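Skalier Open Day Recordings

Two-arm assembly demos recorded at the Zelmont open day
Released 2020-11-08
Maintainer: Yaw Gyamfi

What's in here

Recordings from the afternoon we opened our workspace to visitors and let the arms work on a white plastic stand at the table. I had a great time putting this together, and I hope some of that comes through in the data!
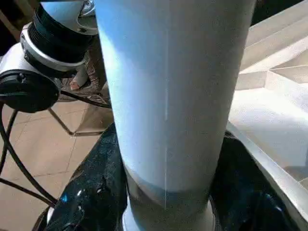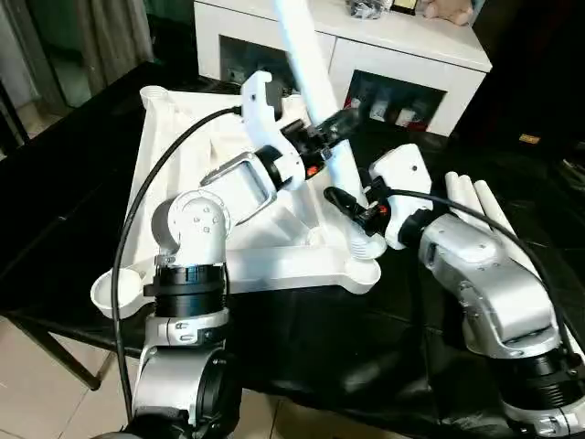 Visitors could stand right at the rope and ask whatever they liked. The best questions came from a group of 14 students from Pristunetti, who wanted to know why we care so much about long, thin parts. Short answer: a small error at the grip turns into a big one at the far end. Long answer: come to the next open day and try driving the arms yourself — it's harder than it looks, and a lot of fun.

Sessions

addo_a: 8 runs, driven by our own team
addo_b: 5 runs, driven by visitors with one of us beside them
addo_c: 3 runs, free play, no set goal

Addo is our name for the stand task. Each run is one folder with the video streams, joint states and a short notes file. Read the notes! People wrote down what they were trying to do, and the visitor ones are lovely.

Known problems

Timestamps in addo_b drift by nearly a second toward the end of the longer runs. There's a fix script in tools, but check the result by eye.
Two notes files in addo_c are blank.
Audio was removed from everything before release.

Use

Free for teaching and research. If you train something on it, please write to me — I'd love to see what the visitor runs do for you. Bug reports go in the tracker, under the Skalier label.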